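Kitchen utensils: what to keep by the stove and what to pass on

The Hamside household swap is back at the Parkedlow hall on Thu 20 February, and this time the theme is kitchen tools. Doors open at 10 and tables stay up until everything is gone or it gets dark. Last August we did bedding and towels, and 47 households brought something. Kitchen tools take up less room, so we expect more people and smaller bags.

If you are bringing things, start with the crock or jar next to your stove. Most of us have one, and most of us stopped looking at it years ago. Take everything out and lay it on the counter. Wash the crock while it is empty. There will be crumbs and grease in the bottom, and possibly a rubber band.

Then put back only what you used in the past two weeks. For a lot of kitchens that comes to a ladle, a turner, a couple of spoons, tongs and some chopsticks. Anything you use once a season can live in a drawer. Anything you forgot you owned can come to the swap. 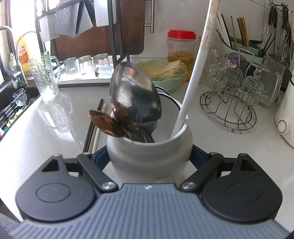
Long tools go in first, toward the back, and short ones lean in front where you can reach them. A big ladle takes up more space than anything else in the crock, so if you own two, keep the one with the handle you like. Chopsticks tend to slide down between the larger handles and get lost. They do better in a bundle, or in a tall glass of their own if you have the counter space.

A heavy ceramic crock is worth the money over a light tin one. With three or four metal tools leaning the same way, a tin one tips. We had several crocks left over after the last general swap and will have them out again on the first table inside the door.

A word about wood. Wooden spoons and cutting boards should be fully dry before they go back in a holder or against a wall. Standing a board on its edge in the dish rack overnight does the job. If a spoon has split, or smells of onion after washing, please put it in the trash at home. The same goes for nonstick turners with melted edges. We spent most of an hour last time sorting things no one could use.

What we will take: ladles, spoons, whisks, tongs, graters, peelers, rolling pins, chopsticks in pairs, measuring cups, cutting boards, crocks and dish racks. What we can't take: knives, anything electric, and glass jars without lids. Pots and pans will have their own day later in the year.

Wrap anything sharp, such as graters, in newspaper and write on the outside what it is. Bags can be dropped off the evening before between 5 and 7 at the side entrance on Cladholm Street. The front steps are still being repaired.

You do not have to bring anything to take something home. There is no charge. A jar by the door will collect for the hall heating fund, which stands at $700 toward the $3,000 we need. Ardeleanu Bakery is sending rolls again, and there will be coffee until it runs out.

Parking is limited to 30 minutes on the Cladholm side. The lot behind the hall has no limit.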